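# Fabric Remnants and Roll Ends: Common Questions

Polline sells leftover cloth from two sources: sample books and roll ends from the Pliltholm mill, and printed cottons bought in from Lagos. Most of what people ask us by email is answered on this page.

### What counts as a remnant?

Any piece under two yards. Longer pieces are listed as roll ends and priced by the yard. Remnants are sold whole and we don't cut them down.

### How wide is the cloth?

It varies, and the listing always gives the width. Printed cottons tend to be narrower than the upholstery weights. Measure your pattern pieces before you order — a narrow cloth can change how much length you need.

### Can I get more of a print once it's gone?

Usually not. We buy what is left over, and the mill doesn't rerun a pattern for us. If you need matching pieces for curtains or a set of chairs, order all of it at one time.

### Do you send swatches?

Yes, up to 8 per order, cut from the end of the roll. They are small and won't show a full repeat on large patterns. Swatches are not held against stock, so the cloth may sell while yours is in the mail.

### Will my order arrive folded or rolled?

Remnants are folded. Roll ends can go either way, and you choose at checkout. Rolled cloth costs a little more to ship but comes with fewer creases, and heavy cloth in particular is slow to lose a fold line.

### How should I store cloth at home?

Roll it if you have the space. Keep the right side facing out on velvets and other pile fabrics, and tie the roll loosely so the tie doesn't leave a mark. Lay rolls flat. Standing them on end makes the cloth slump over time, and the bottom edge gets dirty.

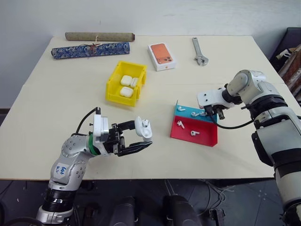
*A blue patterned roll tied around the middle, with an olive-brown roll behind it.*

Keep rolls away from direct sun. If you are putting cloth away for a whole season, wrap it in an old cotton sheet. Plastic traps damp.

### Do I need to wash it before sewing?

Wash cottons and linens first, the same way you plan to wash the finished item. Wool and anything marked "dry clean" in the listing should not go in the machine. Dark colors can bleed in the first wash, so do those alone.

### What does the stock number mean?

It tells us which shelf the cloth came from and nothing else. Stock number 429, for example, is our plain unbleached calico, and it keeps that number whenever we have it in. Please quote the number when you write to us about an order.

### Can I return a piece?

Uncut cloth can come back within 18 days of delivery. We can't take back anything that has been washed or cut, except where there is a fault we didn't mention. Check the whole length before you start — small weaving flaws are easy to miss on a folded piece.

### Can I pick up my order?

Yes, from the Dorkarora store. Choose "collect" at checkout and wait for the email that says it's ready. The counter closes for stocktaking during August, but mail orders still go out that month.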